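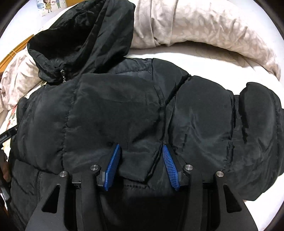

INFORME DE AVANCE
Programa de abrigo y ropa de cama, residencia Zodarstead
Presentado a: Fundación Ngata
Responsable: Nandi Motaung, coordinación de alojamiento
Periodo: segundo trimestre de ejecución, cierre en junio

1. Objeto del informe

El presente documento da cuenta de la aplicación de la ayuda concedida para la renovación de la ropa de cama y la entrega de prendas de invierno a las personas alojadas en Zodarstead. Se atiende así a lo previsto en la cláusula 5 del convenio.

2. Actuaciones realizadas

Se ha completado la dotación de los dormitorios de la planta baja y de la primera planta. Cada cama cuenta con manta, edredón y un juego de sábanas de repuesto. Las prendas de abrigo se entregaron tras una prueba de talla individual, a cargo de Keegan Pomare, y las que presentaban cremalleras defectuosas se devolvieron al proveedor para su cambio.

El gasto imputado en el trimestre asciende a 1853 euros, con 200 euros pendientes de factura por el servicio de lavandería.

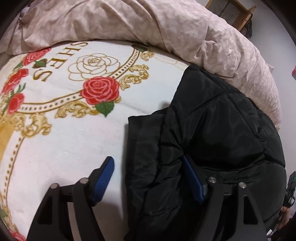 La revisión de los dormitorios dio lugar a una única observación de importancia, relativa al almacenamiento. Los armarios actuales no admiten prendas acolchadas junto con la ropa ordinaria, y en consecuencia los abrigos acaban sobre las camas. Así se aprecia en la cama con la manta blanca de rosas, donde el chaquetón negro ocupa el lado derecho y el edredón rosa pálido queda recogido al fondo. Declan Tapsell ha solicitado presupuesto para colgadores de pared en los dormitorios.

3. Incidencias

La segunda entrega de mantas llegó con tres semanas de retraso. Se cubrió la falta con existencias propias y no hubo camas sin dotar.

Queda por resolver el etiquetado de los edredones, cuya tinta no resiste el lavado a temperatura alta.

4. Previsión para el próximo trimestre

Dotación de la segunda planta. Instalación de los colgadores, si la Fundación autoriza el cambio de partida. Nueva prueba de tallas para las personas que ingresen a partir de septiembre.

Se adjuntan la relación de facturas y el inventario firmado por Shona Trevaskis.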